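패션소재와 착용감 6강 강의노트: 여성화의 힐 구조와 라스트
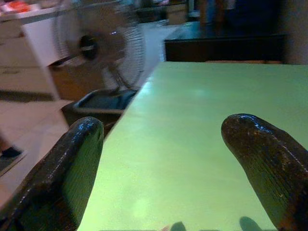

6-1. 이번 강의의 범위

지난 강의에서 갑피 재료의 신장률과 두께를 다루었다. 이번 강의는 갑피 아래쪽, 즉 라스트(구두골), 중창, 허리쇠, 힐의 관계를 정리한다. 굽 높이만으로 착용감을 설명하는 상품 설명이 많으나, 같은 높이의 구두라도 라스트의 경사와 허리쇠의 강성에 따라 전족부에 걸리는 하중이 달라진다. 부츠와 운동화는 8강에서 따로 다룬다.

6-2. 용어

라스트: 구두의 내부 형상을 정하는 틀. 발의 복제물이 아니며, 앞코 여유와 발등 둘레가 디자인에 맞게 보정되어 있다.
토 스프링: 라스트를 평면에 놓았을 때 앞코가 바닥에서 들린 높이. 밑창이 단단할수록 크게 잡는다.
힐 피치: 라스트 뒤꿈치가 앉을 굽의 설계 높이. 완성된 굽의 외부 높이와 혼동하기 쉽다.
허리쇠(섕크): 중족부 아래에 들어가는 보강재. 강철, 유리섬유 강화 플라스틱, 목재 등을 쓴다.
힐 시트: 뒤꿈치 바닥이 얹히는 면. 면의 경사가 크면 발이 앞으로 미끄러진다.
톱피스: 굽 맨 아래의 교체용 마모편.

6-3. 굽의 형태별 특성

스틸레토힐은 접지 면적이 작고 굽 중심축이 조금만 어긋나도 좌우 흔들림이 커진다. 플라스틱 사출 굽 안에 금속 핀을 넣어 파손을 막는 방식이 일반적이다. 굽이 뒤로 밀려 부착되면 걸을 때 허리쇠가 처지고, 앞으로 들어가면 뒤꿈치 착지 시 굽이 안쪽으로 접히는 힘을 받는다.

블록힐은 접지 면적이 넓어 좌우 안정성이 높다. 다만 굽 뒷면이 수직에 가까우면 착지 충격이 한 번에 전달되므로 톱피스 경도를 낮추거나 뒤쪽 모서리를 둥글린다.

웨지힐은 뒤꿈치에서 중족부까지 창이 이어져 하중이 분산된다. 중족부가 바닥재로 지지되므로 허리쇠 의존도가 낮다. 단점은 굴곡성이다. 코르크나 EVA의 두께가 전족부까지 유지되면 발가락 관절 위치에서 창이 꺾이지 않으므로, 토 스프링을 키워 보행을 보조해야 한다.

플랫폼은 앞창 두께를 더해 실질 경사를 줄인다. 실질 높이차는 외부 굽 높이에서 플랫폼 두께를 뺀 값이다. 외부 높이가 같은 두 켤레를 비교할 때는 반드시 이 값을 먼저 계산한다.

6-4. 사례: Rurkano 라인의 두 모델

아래는 수업용 견본대장에 있는 Putthorpe 제조품 두 점의 기록이다. 대장 번호는 각각 198번과 834번이다.

198번. 펌프스, 스틸레토힐, 소가죽 갑피, 강철 허리쇠. 토박스가 좁고 힐 시트 경사가 크다. 안창 앞쪽에 미끄럼 방지용 스웨이드를 덧대었으나 발등 고정 장치가 없어 전방 이동은 갑피 앞부분이 모두 받는다. 장시간 착용 후 갑피의 볼 부위가 늘어나면 뒤꿈치가 헐거워진다.

834번. 샌들, 웨지힐, 코르크 적층 위 가죽 감싸기. 발목 스트랩과 발등 스트랩이 각각 조절된다. 발등 스트랩이 중족부 뒤쪽에 위치하므로 전방 이동이 앞 스트랩에 도달하기 전에 일부 억제된다. 감싼 가죽의 아래 모서리는 마찰에 약하며, 이 부분의 들뜸이 수선 접수의 주된 사유가 된다.

두 모델의 비교에서 확인할 점은 발을 붙잡는 위치이다. 굽 높이를 낮추지 않아도 발등에서 고정이 이루어지면 앞코 압박은 줄어든다. 반대로 낮은 굽이라도 발등이 열려 있고 안창이 매끄러우면 발가락이 앞으로 몰린다.

6-5. 치수와 볼 너비

길이 치수가 같아도 라스트가 다르면 내부 용적이 다르다. 굽이 높아지면 발의 접지 길이가 짧아지고 발등 둘레의 요구값이 변한다. 평소 단화 치수를 그대로 적용하면 뒤꿈치가 남는 경우가 있는데, 이를 한 치수 줄여 해결하면 볼이 조인다. 이때는 치수보다 라스트 번호와 볼 너비 표기를 먼저 확인하고, 남는 공간이 작으면 뒤꿈치 패드로 보정한다.

가죽의 적응 여지도 구분해야 한다. 안감이 없는 부드러운 소가죽은 둘레 방향으로 늘어나지만 길이 방향의 부족은 보정되지 않는다. 합성피혁은 기포(基布)의 조직에 따라 복원되는 정도가 달라 착화 초기의 압박이 오래 남을 수 있다. 에나멜 마감은 표면막이 신장을 제한하며, 무리하게 늘리면 굴곡부에 균열이 생긴다.

6-6. 내구성 평가

교내 실습에서는 Husar 굴곡시험기를 사용한다. 시편을 고정한 뒤 2000회마다 정지하고 굴곡부 표면, 창과 갑피의 접착선, 스트랩 고정부 순으로 관찰하여 기록한다. 접착선 벌어짐은 위치와 길이를 함께 적는다. 단순히 ‘양호’ 또는 ‘불량’으로만 적은 기록은 채점에서 제외한다.

굽 부착 강도는 별도의 인장 시험으로 측정한다. 시험 전 못과 나사의 배열을 확인하고, 접착제만으로 고정된 굽은 비고란에 표시한다. 톱피스 마모는 좌우 편차를 우선 기록한다. 한쪽 모서리의 마모가 뚜렷하면 굽 수직도와 착용자의 보행 습관을 모두 원인 후보로 둔다.

6-7. 상품 설명문 읽기

판매 문구에서 ‘편안한 굽’이라는 표현은 기술 정보가 아니다. 설명문을 검토할 때는 실질 높이차, 허리쇠 재료, 안창 쿠션의 두께와 위치, 스트랩 조절 범위가 기재되었는지 본다. 쿠션 두께만 제시되고 위치가 없으면 뒤꿈치에만 삽입된 경우를 배제할 수 없다. ‘천연가죽’ 표기 역시 갑피에만 해당하는지, 안감과 안창까지 포함하는지 구분한다.

과제

Rundard 봄 카탈로그의 여성화 부문에서 굽 형태가 서로 다른 구두 두 점을 고른다. 각 모델의 실질 높이차를 산출하고, 발의 전방 이동을 억제하는 요소를 갑피와 안창으로 나누어 서술한다. 카탈로그에 수치가 없으면 추정값임을 명시하고 추정 방법을 적는다. 도식은 측면도를 기본으로 하며 허리쇠의 예상 위치를 점선으로 표시한다.

제출: 수요일 수업 시작 전, 실습실 제출함
참고: 교재 14장 ‘힐과 창의 결합’, 5강 노트의 갑피 신장률 표
다음 강의: 스트랩과 버클의 고정 방식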